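Home Explore Threads Saved Log in

Filed under: Hobbies & Clubs

ok so I finally joined a choir at 42 and I have thoughts. short thread, mostly complaints about altos (I am an alto)

first rehearsal I sat in the wrong section for a full 20 minutes. sang tenor. badly! the woman beside me just slid her folder over so I could share and never said a word, bless her

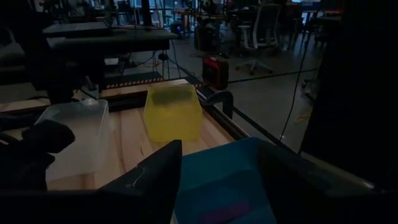
Ondberg Community Singers — Alto Section

our director is Nicanor Echevarría and he conducts with his eyebrows. left one up means you're flat. both up means stop, everyone stop, please

we're doing a piece called Ostau for the November concert and it has 3 key changes on one page. I have penciled so many arrows on mine that it looks like a weather map

also didn't know people mark their breaths?? I'd been breathing whenever I ran out of air, like an animal. now there are little check marks all over my music and I can get to the end of a line without seeing stars

things I practice in: the car, the shower, the cereal aisle at Prieto. got a round of applause in the cereal aisle once. one guy, but still

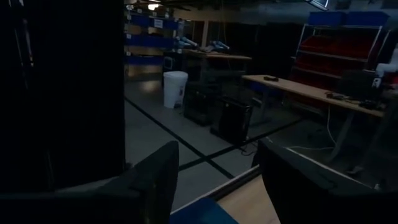

My big problem is still page turns. I lose my place every single time and come back in a beat late, at full volume, with confidence. So now I run the turns at home standing up, folder in one hand, and I've learned that the floor matters way more than I thought. Carpet eats everything. A gray concrete floor like that one bounces your voice right back at you, so you hear every wobble, which is awful and also really useful — I've started warming up in my garage because of it (sorry, neighbors)

measure 41 is where the altos get the tune for once. four bars of glory and then we're back to singing the same note until spring

if you've been thinking about joining one, go sit in the back and hum. most of them will hand you a folder before you've got your coat off

anyway rehearsal's at 7 and I can't find my pencil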